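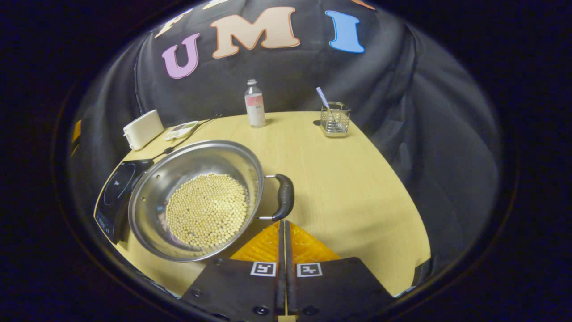

Who teaches the kitchen? What automation is changing at Briken
Project report, Work and Technology course
Hanna Dudek, 11/14/23

So my first plan for this project was to write about self-checkouts, like half the class. Then my aunt told me that the company she cooks for, Briken, had started taking people off the kitchen floor to "do the gripper thing" and I dropped the checkouts on the spot. Briken makes lunches for offices and schools in Nelten and has 56 people on the payroll. I spent three weeks there in the afternoons, mostly sitting on a stool and asking questions (sorry again to everyone who was trying to get home).

What they're working on

Briken wants a robot arm for the dull parts of prep: moving dry goods, lids on, lids off, tipping things from one container to another. They don't own the arm yet! What they have is a project called Brotari, and for now it's all about recordings. A cook picks up a gripper by hand, with two fingers on the end of it and a camera on board, and does a kitchen job with that and not with their own fingers. The recordings are supposed to teach the arm later on. The goal is 3000 of them, and when I finished they were at 2170.

It's done at a table with a black cloth behind it, well away from the real stoves. The jobs are small. Beans are a favorite, mainly soybeans, and pot lids come up a lot as well.

I got to try it, and I was terrible. You know how to pick up a lid, you've done it all your life, and then you have two fingers and no wrist feeling and the thing swings around on you. My aunt laughed so hard she had to sit down. She's good at it, though. She goes in slow and takes the handle square on, and she says the trick is to decide where the lid is going before you close the fingers. 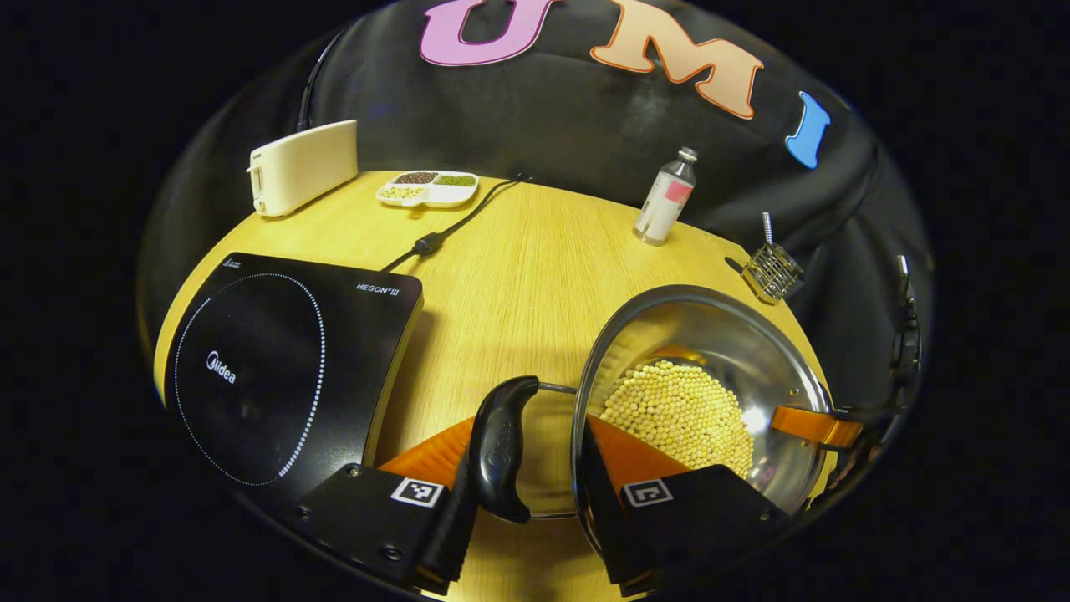
Soybeans in a pot lid, with the gripper on the handle.

What the cooks think

I talked to the six people who take turns at the table, and I expected them all to be scared for their jobs. It was more mixed than that. Two of them love it. It's quiet, you can sit between takes, and your back doesn't hurt at the end of the day. One of the two has had shoulder trouble for years and would do recordings full time if they let her.

Others were annoyed, and mostly about time. When somebody goes off to record, the prep list on the floor stays the same length and there's one less pair of hands. The manager told me they get cover for that. The cooks told me they get it on some days. I looked at the rota for November and I'm with the cooks on this one, because I found plenty of recording shifts with no extra name next to them.

Then there's the question of what the recordings are worth. One cook put it like this: "They pay me for the hour, but the thing I'm giving them stays after the hour." I wrote that down twice. Right now a recording shift is paid exactly like a prep shift, and no one I spoke to had been asked to agree to anything different. I asked the manager if that might change and she said it was a fair question and she'd take it upstairs. I haven't heard back.

What surprised me

I figured the skill would be going out of the job. In the recordings it's kind of the reverse, at least for now, as the people who have cooked longest make the cleanest ones and the new hires get sent to learn from them. My aunt has started explaining things she had never put into words before, such as how far to tip before the beans all go at once. She seems pretty proud of it, and a little suspicious too.

The person who checks the recordings is also a former cook. That's a new job that didn't exist at Briken last year, so I'm counting it, but it's one job. Nobody could tell me how many prep hours the arm is meant to take over once it's there.

Problems with my project

I only saw the afternoon shift, and the early shift does the heavy prep, so their view is missing. Also I'm related to one of my sources, which I've tried to be upfront about. I wanted to compare Briken with Mäkelä, the bakery across town that already has a packing robot, but they didn't answer my emails until last week and by then I was writing this up. They've said I can visit in the spring, and I'd like to go and ask the packers the same questions.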